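Repairs first: Sombat Suksawat on keeping clothes going

Sombat Suksawat has altered and mended clothes for 19 years, the last seven under his own name at Bradance, a small workroom above a shoe shop in Stusten. Most of what comes up the stairs is trousers. "Hems, waists, zips," he says. "People think I spend my day on wedding dresses. I get a few of those in April and May, and the rest of the year it's trousers."

He learned at Sukprasert, his aunt's tailoring shop, where he wasn't allowed near a customer's jacket until he had spent three months unpicking seams. He still thinks unpicking is the best way to learn. "You see how the thing was put together. A cheap jacket comes apart in ten minutes and a good one takes you all afternoon."
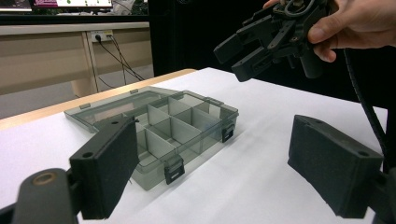
Students are a growing part of his trade. They bring in second-hand coats and blazers, often bought a size too big, and ask what can be done. He tells them to look at the shoulders before they pay. Sleeves and sides can be taken in for a fair price, but moving a shoulder can cost more than the coat did. "I send a lot of people home with the shoulders left alone. It's a big coat. Wear a jumper under it."

He is less keen on very stretchy jeans, which he says wear through at the thigh and are hard to patch so that the patch lasts. He'll do it, but he warns people first.

Asked what everyone should be able to do at home, he gives four jobs: sew on a button, close a split seam, take up a hem by hand and darn a sock. He teaches all of them in an evening class at Pletell, the arts centre by the station, starting at half past six.
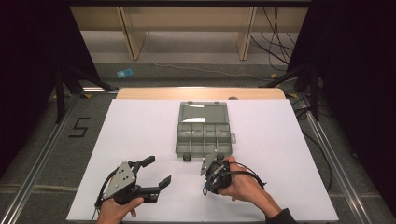
A compartment box with its lid open.

The class is full until the summer. He has been asked to run a second one on altering shirts and hasn't decided. "I'd like to, but the shirts in my own workroom are already late," he says. "There's a man who has been waiting for his collar since before the clocks changed. I should do that first."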